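Search this account Search Latest Top Media

Condside Shared Workrooms
Category: Furniture & Care Notices

1/ The Workrooms office has received several questions regarding the care of the long wooden tables. The following posts set out the current arrangements and replace the notice issued in February.

2/ Members are asked to read the thread in full before the change of schedule on 2nd December.
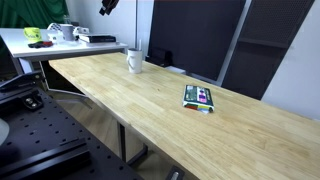
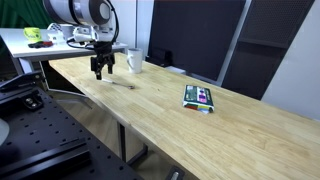
Wooden table, with mug.

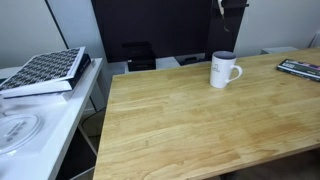
3/ The tops are to be oiled twice a year. Work is carried out by Fouad Tahiri, who will treat one table per evening and leave it to cure overnight. The surface must be clear before he begins. A white mug near the back edge and a flat box lying on the wood are small matters on a working day, but on an oiling evening both should be taken off the table and placed on a shelf. Items left behind will be moved to the front office.

4/ The oil selected is Merrick Clear. It was tested on an offcut for 37 days alongside a hard wax from Nevska. The wax gave a slightly harder finish — the oil was easier to repair in small patches, and this decided the question.

5/ Daily care remains simple. Wipe along the strips with a damp cloth, then with a dry one. Please do not use scouring pads, bleach or the spray provided for the white desks. That spray dulls the oil and leaves a pale ring.

6/ Hot drinks are permitted. Coasters are available from Rania Ouazzani at the front office, and a further 100 have been ordered. Members who bring their own mugs are asked to use a coaster also.

7/ Water marks should be reported the same day. Most can be removed with fine paper and a little oil if treated early. Marks left over a weekend generally require the whole strip to be sanded, and the table is then out of use for two days.

8/ The cost of refinishing last year was $1,670, chiefly for two tops that had been cut with a craft knife. Cutting mats are kept in the Himeo cabinet by the door. Their use is required for all knife work.

9/ Tables should not be dragged. Two persons are needed to lift one, and the feet should be checked for grit before it is set down. Requests to change the layout go to Svenja Schmieder and need 15 working days' notice.

10/ One correction to the February notice: it stated that felt pads would be fitted under all metal legs. Rubber pads will be fitted instead, as the felt collected dust and marked the pale floor.

11/ Questions about the schedule may be sent to Hicham Filali by direct message. Replies are normally given within two working days.

Contact the Workrooms Office | © Condside Shared Workrooms | Back to top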